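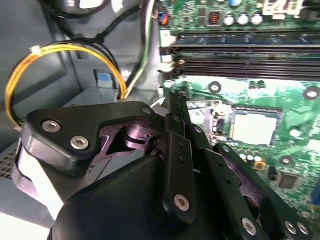
Open desktop case with the motherboard in view

Jarka: The Small Ads, 1 to 14

Box set of newsprint editions
Editor and designer: Elīna Venckus
Publisher: Grellix
Released: 2019-07-13

Jarka gathers classified ads from local weeklies and prints them exactly as they first ran, with the phone numbers blacked out and everything else left alone. Lost gloves, half a rowing boat, a piano free to anyone with strong friends — it's all in there, and I still find new favourites every time I open one!

Elīna began clipping the ads while she was living above a stationer's in Elton, and she kept them in shoeboxes, sorted by the first word. That sorting has survived into the finished work. Number 3 is made up entirely of ads that start with "Wanted", and number 9 (my own pick, if you only have time for one) is all "Must". Read straight through, it turns into a sort of bossy poem.

The set holds 768 pages across 14 numbers, folded once and packed in a grey board box with a printed label. The paper is ordinary newsprint, so it will yellow if you leave it on a windowsill. Lots of readers like it that way. The ink can come off on your fingers during the first read.

All text is set in Shenoy, a narrow typeface drawn for the project after the old ad columns, with a lovely squashed ampersand. Headings are the same face, one size up.

Edition of 2,000
Language: English, with some Latvian in numbers 6 and 11
Binding: none, loose folded sheets
Index: separate sheet, by first word

Single numbers are sold too, except number 1, which is only left in the box. We post sets flat in a stiff carton — please allow a few extra days for orders outside the UK. Bookshops and libraries can write to us for trade terms and a sample sheet.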